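Javosthorpe Shared Workroom: Minutes of the November Members' Meeting

Taken by Tomomi Kamata, because Yasuo took them last time and made it clear he wasn't doing two in a row

Present: Sinéad Flanagan (chair), Yasuo Matsuda, Setsuko Hoshino, Toshio Koyama, me
Apologies: none, full house!

We started at 6:10 pm. Sinéad wanted six sharp but the kettle was slow and so was I.

1. Last month's minutes

Approved with one fix. Toshio's surname had lost its last letter in item 4, and he'd like it back. Done.

2. Money

Setsuko went through the numbers. We have $200 set aside for the room this quarter and we've spent $49 of it, all on shelf brackets and a box of hooks. Toshio asked if the hooks were the sticky kind. They're screw-in. He was pleased, I was less pleased (I'm the one who has to borrow the drill).

Setsuko will send everybody the sheet by Monday. She asked that people please keep their receipts flat, and I think she was looking at me.

3. Storage

The big topic, and we went on about it for ages. Sinéad has been looking at a Holmgren cabinet with doors, $149, which would take nearly everything we have left. Yasuo would go for open shelves because he says once a thing goes behind a door he forgets he owns it and buys another one. Setsuko pointed out that he has already bought three staplers with no doors involved.

We voted. Cabinet: three. Shelves: one. I abstained, mostly because I like both and was trying to write at the same time. Sinéad will order the cabinet and Toshio will measure the wall by the window first, including the baseboard this time.

The two Clineck crates under the coat rack belong to Yasuo. He'll take them home before the cabinet comes. He said "before Christmas" and was asked to try again.

4. Noise and phones

Short one. Calls go in the hallway, and that includes the short ones. Toshio has a standing call with Hestatel every week that runs long, and he offered to take it in his car, which seemed a bit much in this weather. We settled on the hallway with the door shut.

5. The big table

My item, so I'll try to be fair. I think we should clear the table completely at the end of every day, and I said so at some length (sorry). Setsuko agreed in principle but doesn't want to put her reference books away every night and haul them out again every morning. Books can stay if they're stacked at the wall end. Coffee cups can't stay, full stop.
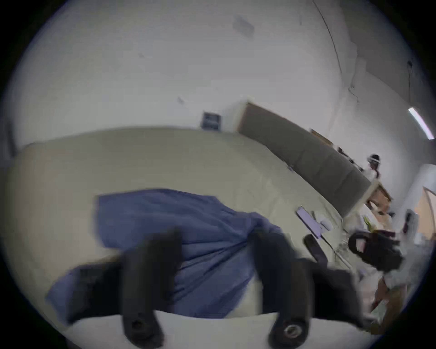

Cloths came up next, and we went back and forth on those for longer than you'd believe. Sinéad wants each one folded and put on the hook when you've finished wiping, and she's right that it makes the whole place look looked after. A blue cloth left in a crumple on the tabletop, with the keyboard and mouse sitting out past it, is what she'd like to see less of. Yasuo wondered if folding really matters for something you wipe crumbs with. Sinéad said yes. Toshio suggested a small tray for the keyboard and mouse so they can be lifted away together when someone needs to spread out paper, and we all liked that a lot! He has one at home that he thinks will fit.

Agreed: cloths on the hook, keyboard and mouse on the tray, papers either in a folder or in your bag. We'll run it for 21 days and see if anyone is still speaking to each other.

6. Any other business

Setsuko asked for a second lamp. Yasuo has a spare and will bring it in.
I asked about the radiator. Sinéad has emailed the landlord twice and will phone.
Toshio brought lemon cake. Recorded here with thanks, and there are two slices left in the kitchen as I type.

Actions

Sinéad: order cabinet, phone about radiator
Toshio: measure wall, bring tray
Setsuko: send budget sheet
Yasuo: crates out, lamp in
Tomomi: put up hooks, type this

Closed at 7:25 pm. Next meeting same time next month, and Setsuko has the chair.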